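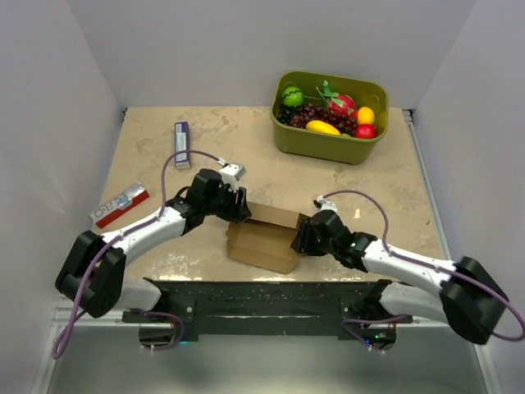
Maintenance Technician, Two-Arm Handling Cell
Jorstead Laboratories, Pickering site
Reference: 213

Applications are invited for the post of Maintenance Technician, to take charge of one two-arm robot cell at our Pickering site. The post is full time and is offered for two years in the first instance.

The postholder will carry out the start-up checks, inspect and replace gripper parts and arm cables, set the zero position of each joint after repair, and check the alignment of the wrist cameras. All faults and repairs are to be entered in the cell logbook. Spare parts are held in the Gurnow store, and the postholder will be responsible for keeping stock at the agreed level.

Applicants should have experience of maintaining small electric motors and their wiring. Knowledge of the Setura control software is desirable, and training will be given.

Annual leave is 30 days. Interviews will be held at Pickering and will include a practical test lasting about two hours.

Completed application forms, quoting the reference above, must reach the Personnel Office by Jan 3, 2020.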